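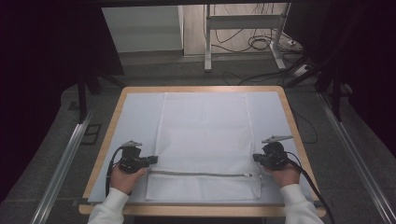

Jannik Kasten

8 October 2021

Wash bags, second day. White mesh bag flat on the table, lengthwise, zipper end toward me. Left the blue-gray sheet on the table top, the mesh snags on bare wood at the corners.

The bag is one of the Lodell ones from the Sendville order, item 1092. Waffle mesh, gray zipper across the short way, metal pull. Closed position is pull to the right. Please keep to that when you lay them out, I found 2 in the box turned the other way and had to redo my notes.

Zipper: catches a little near the left end if the flap below it is bunched. Smoothing the flap down first helps. Didn't try wax yet.

Side seams look straight on this one. The bag from February (Mandero, finer mesh) had puckered along one side after 3 washes at the warm setting, so measure before and after this time. Write the length on the card, not on the bag.

Folding: thirds lengthwise, then once across, zipper inside. In half and half again leaves the pull sticking out and it scratches whatever is next to it in the drawer.

To do: ask Sorrentino if 241 is the same bag in the large size. Iron the sheet. New cards.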